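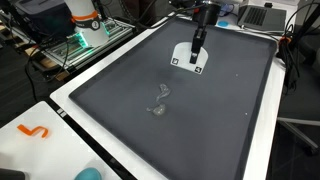
Our budget came out of a list of what the cell needs before it can run a full shift of pick tests without someone standing next to it. The arm and its base were already paid for by the department, so this report covers everything else: the gripper, the work surface, the markers, the cables and the spares. The work surface is a dark gray tray with a raised rim, set on a white table. We priced a steel one and a molded one, and chose on the rim height and the finish. A matte floor scuffs, and ours has smudges and scuff marks on it, but clear plastic film still gives only faint highlights against it, and film is the material the project is about. The paper sheet with a marker near each lower corner costs almost nothing and is listed under consumables.

1. What we were asked to do

The course gave each team a fixed limit of $3,000 and asked for a purchase plan, with quotes, for a cell that sorts light packaging waste. Demetrius Whitlock wrote the requirements and I collected the quotes. Dwayne Dunleavy, our advisor, had to sign the plan before any order went out. He signed the second version on 2022-01-07. The first version went over the limit once shipping was added.

2. Suppliers

We asked for quotes from Kider, Prerton and Omex. Kider sells complete kits and would not split one up, so we would have paid for a second controller. Prerton was the cheapest on cable, clips and aluminum profile. Omex had the longer gripper fingers in stock and also sold the pads one pair at a time.

Crichton was suggested to us for the tray. Their tray was good, but the rim was too high for the gripper to reach film lying close to the edge at a low angle, so we left it out.

3. The plan

Gripper and fingers: Omex.
Spare finger pads: 2 pairs, Omex.
Tray: molded, dark gray, Prerton.
Cable, clips and profile: Prerton.
Printed markers and test materials: bought locally.

The total with shipping was $2,615. We did not spend the rest. It is held for replacement parts until June, when the cell goes to the next group.

4. What we got wrong

We did not leave enough for cables. The first list had one cable length for everything, measured in a straight line from the base. A cable that follows a moving arm needs slack, and it needs to be clipped so that it stays off the tray. We reordered most of it -- the short ones went into the lab drawer.

Delivery was the other problem. We planned for one week and the gripper fingers took roughly 2. During that time we could set up the table and print markers but could not test a single pick. Next time we would order the part with the longest lead time on the first day, even if the rest of the list is unfinished.

5. Items for the next group

A second tray would be worth the money. Changing the test material means clearing the tray by hand, and with two trays one could be loaded while the other is in use. Demetrius also wants a better office chair for the operator, but that has to come out of a different account.

The quotes and the signed plan are in the project binder, filed by supplier.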